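4.2 What ends up on the table

I went into this part of the study thinking the interesting stuff would be in how people play. I was wrong, or at least early. What kept grabbing me was the tabletop before anyone had tidied it, and how much you could tell about a household's idea of "put away" from what was left out and what was left alone.

A quick reminder of where the material comes from. Darcy Poirier and I collected 498 tabletop photos from families in Timham and Drorlow, plus our own setups at the Fortin playroom, and we coded each one for three things: what was heaped, what was lined up, and what was inside a container. Darcy did the first pass and I did the second. We disagreed on 111 of them, mostly over what counts as a heap (Darcy is stricter than I am, and I've mostly come around to her view). Figure 3 shows the kind of table we coded as "mixed," with building blocks in a heap and the toy fruit set out in a row along the back.

Mixed tables surprised me! I had expected mess to be evenly spread, so that if the blocks were all over the place the play food would be too. But in family after family the two kinds of toys got handled differently. Blocks slump together in the middle, where everybody can reach them. Fruit gets stood up somewhere, usually toward the wall, as if it were on a shelf in a store. One mother told me she'd never asked for that and hadn't noticed it until I brought it up, and then she couldn't stop noticing it.
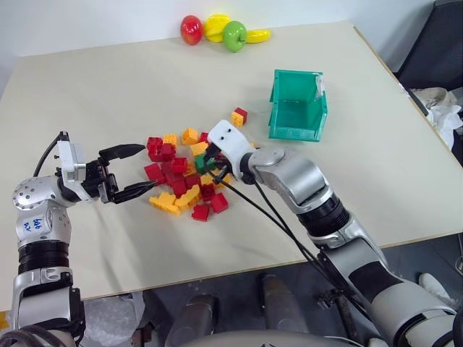
Figure 3. A mixed table: loose blocks near the middle, toy fruit along the wall side, open bin empty.

The bin matters here too. We had a separate code for a container that is out on the table with nothing in it, and I'd argue it's a different situation from having no container at all. Parents talked about an empty bin as a sort of invitation. Kids, as far as I could tell, talked about it as a boat, a garage, or a hat. When we asked parents what the bin was for, the answer was nearly always "the blocks," even in homes where the fruit was supposed to go in there as well. I think size has something to do with it - a banana shape takes up a lot of room and never sits flat, and people seem to put off dealing with it.

Then there are the stragglers. By a straggler I mean a block, or a couple of blocks stuck together, sitting apart from the main heap. A joined pair is a nice case, as in Figure 3, where a red block and an orange-yellow one are together off to the side of the pile. Darcy wanted to code joined pairs as "built" and I wanted to code them as "loose," and we settled on giving them their own category, which I'm glad about now. In the interviews, parents told us they hesitate before taking a pair like that apart. Is it somebody's project? Is it half a truck? Several said they'd drop it into the bin whole and let tomorrow sort it out.

I don't want to lean too hard on color. We did try coding heaps by color, using the chart from the Noltuteck manual, but red and orange pieces shade into each other in ordinary room light, and our agreement was poor enough that I left those codes out of Table 2.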